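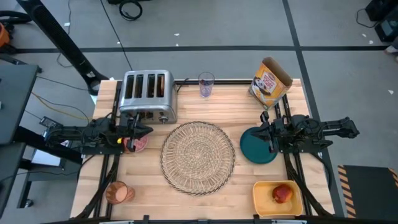

Section 8. Laying the Breakfast Table

By now you have unpacked your Flamis placemat, let it rest overnight and trimmed any stray ends as described in Section 7. It's time for the part most of us were looking forward to, putting it on a table and having breakfast around it. None of this is difficult, and if you've been laying tables your whole life you may want to skip to the notes on crumbs and heat. But the mat does behave a little differently from a cloth one, so do have a read through when you get a quiet moment.

Before you start

You will need the placemat, a plate, a bowl, a drinking glass, a spoon, and whatever you like to eat in the morning. A toaster is optional, though the steps assume you have one on the table with you. If yours lives on the counter, leave out steps 2 and 3.

Setting up

1. Wipe the tabletop and dry it well. A woven mat will soak up a puddle long before you notice it, and on a wooden table that can leave a ring.

2. Stand the toaster toward the back of the table, with its knobs and levers facing the person who'll be using it. Keep 11 inches between the toaster and the nearest edge of the mat.

3. Lead the cord away behind the toaster or off to one side. It should never run over the mat or under it.

4. Lay the placemat in front of the seat, with the smoother side up. Press the coiled middle down gently with the flat of your hand, and then run a finger around the braided rim so that it settles. A new mat may dome slightly for the first week or so (ours did, and we simply kept having breakfast on it).

5. Put the bowl on the mat first and the spoon beside it. If the bowl has a narrow foot, keep it over the tight coil in the middle, where it sits most steadily. The open band farther out gives a little under a heavy dish.

6. Plates, cups and the cereal can go wherever there's room around the mat. Give the tall things the back of the table - you'll be glad of it the first time you reach across for the apple.

Note: The open band lets crumbs through to the table. Lift the mat straight up when you clear away, give it a shake over the sink, and wipe underneath.

CAUTION: Natural fiber can scorch and burn. Never set the mat on top of a toaster, even one that's switched off, and don't use it to cover the slots. Unplug the toaster before clearing up around it.

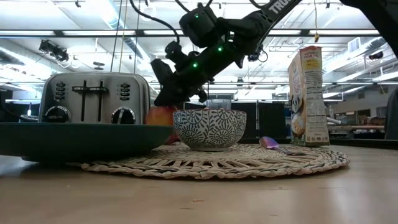

Fomberg, November

Additions to this section since the last printing

We've had such kind letters about the mats, and a good many of them asked about fruit and patterned dishes, so we have added a few lines on each.

7. Whole fruit can stand straight on the table or tuck in against the side of a bowl, so long as it's dry. Fruit that has just been rinsed should be patted with a towel first. Cut fruit always needs a dish of its own, and tomatoes are the worst offenders for staining pale fiber.

8. A busy pattern, such as a bowl with dark sunbursts on an off-white ground, looks very much at home on plain straw colors. If you own the matching Ulla runner, try taking it off for breakfast and bringing it back for supper. With a patterned bowl in the middle, the two together can be rather a lot.

9. Turn the mat a quarter of the way around each time you lay it. This evens out the wear under the bowl, and the rim stays rounder for it.

If something spills, blot at once with a dry cloth and leave the mat flat to air. Please don't put it in the dishwasher or soak it. The stain chart is on page 78.

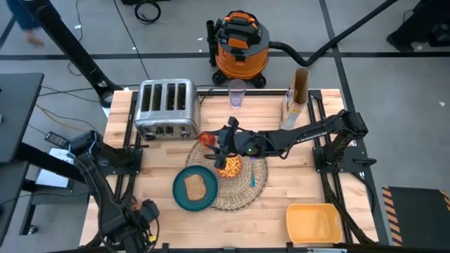 A reader in Ross wrote to say that she puts out a small bowl of something to nibble before the toast is ready, always on the mat, and that the oily fingerprints on the rim had begun to bother her. She asked whether a little dish soap would hurt, and whether she should do the whole mat or just the edge.

Dish soap is fine. Put one drop on a damp cloth, work along the braid in the direction of the twist, and go over it again with a clean damp cloth. The edge alone will do if the middle still looks fresh. Let the mat dry flat, away from the toaster and out of strong sun, before you set anything on it again.

For storing the mat between meals, go on to Section 9.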